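Sarkix Kids Streaming: Frequently Asked Questions

Last reviewed: June

What is included in the Kids catalog?
The Kids catalog holds 57 animated series and 31 feature films. Series are listed by original title, with the local title in parentheses where one exists. Short films are grouped under Extras and do not appear in search unless the Extras filter is on.

Which plans include it?
All paid plans. The trial plan gives access to the first 4 episodes of each series and to no films. Films rented separately stay on the account after a trial ends, until the rental period runs out.

Is the older Plarkura series complete?
Seasons one through three are complete. Season four is missing two episodes for which no usable master has been found. Episode numbers follow the original broadcast order, so there is a gap in the list. The gap is not a playback error.
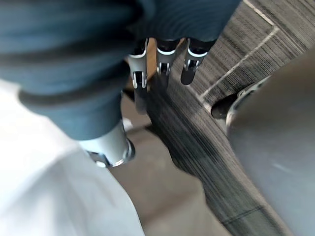 Dark blue fabric, gripped by robotic fingers.

Why do some episodes have black bars at the sides?
Series made before widescreen are shown in 4:3. The player does not stretch or crop them. If your television fills the screen anyway, check its own picture settings and turn off any zoom or auto-fit mode.

Can I choose the audio language?
Open the player menu and select Audio. The choice is saved per profile. Where a dub exists for only part of a series, the player falls back to the original audio with subtitles turned on. "Zacharias and the Tin Comet" has two English dubs; the earlier one is labeled Archive Dub and is in mono.

How do age ratings work on a Kids profile?
Each profile has a rating limit set by the account holder. Titles above the limit are hidden from browsing and from search. Changing the limit requires the account PIN. A new limit applies the next time the profile is opened; a title already playing is not stopped.

How many titles can I download?
The limit is 100 episodes per account, counted across all devices. A film counts as one episode. Downloads expire 30 days after they are saved, or 48 hours after playback starts. Expired items still count toward the limit until they are deleted. 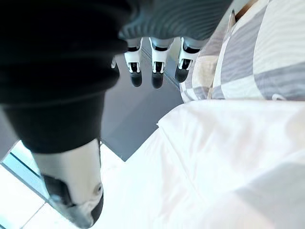

To delete them in one step, open Downloads, select Manage, then Remove Expired. On older tablets the Manage button is under the three-dot menu. Removing a download does not affect watch history.

Why did a title disappear from my list?
Licenses end on different dates. A title leaving the catalog shows a notice on its page during its last two weeks. When it leaves, it is removed from all lists, and any downloaded copy stops playing. If it returns, it has to be added again by hand.

Is the service available outside Curkstead?
Streaming works only within the Curkstead service area. Downloaded titles can be played elsewhere until they expire, provided the app was opened online before leaving.

The app shows error 31. What does it mean?
The device clock and the server clock do not match. Set the device to automatic time, close the app fully and open it again. If the error remains, sign out and back in. Signing out deletes all downloads on that device.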